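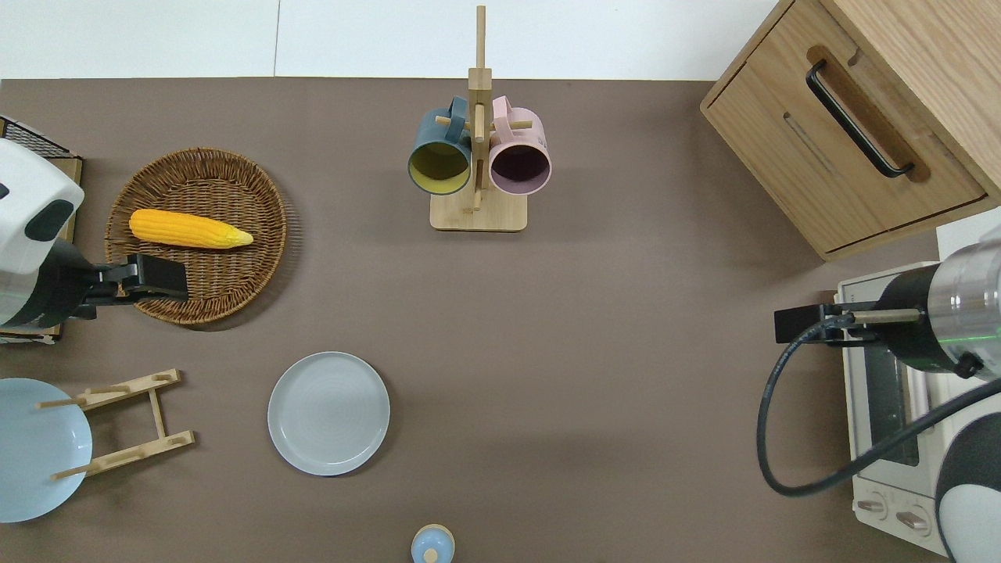
Put the dishes where I can see them. That's my whole argument and I'll make it fast, dinner's in an hour.

May 14, 2018

For years I kept everything behind doors. Mugs stacked two deep, plates in a tower, the one I wanted always at the bottom. My old apartment on Dolan Street had 6 cabinets and I used maybe half of one. The rest was storage for stuff I forgot I owned. A fondue set. Lids.

Then we moved to Baststead and the kitchen had almost no cabinets at all. I complained for a month. Bought a mug tree out of spite, basically. Then a wooden dish rack, the kind with pegs.

And I got happier. Mugs hanging by their handles, mouths down, no dust in them. Reach, grab, pour. A teal mug with yellow inside is a nice thing to look at at 6 in the morning, so why was it ever in the dark? Same with baskets. Corn in a wicker basket gets eaten. Corn in the crisper drawer gets found in March.

People say it looks cluttered. Sure, if you own forty mugs. So don't own forty mugs. Open storage makes you honest about how many you use, and for us that was three. The others went to the thrift store in Giston and I haven't missed a single one.

People also say dust. Fine. But a plate you use every day doesnt have time to get dusty. If it's dusty you don't need it.

The grease thing I'll grant you. Keep the tree away from the stove. I didn't at first and had to scrub the pegs with a toothbrush, which was a bad evening.

What bugs me is the kitchen advice that starts with buying more doors. A guy quoted my sister $891 for a wall unit, install not included. To hide plates! She has nice plates. Gray ones, blue ones, all different, and she's embarrased they don't match. Who cares. Lean them in a rack and they look like you meant it.

Keep one closed drawer for the ugly stuff. Batteries, rubber bands, takeout menus, the garlic press. Everything you eat or drink from goes out on the counter.

Ok. Water's boiling.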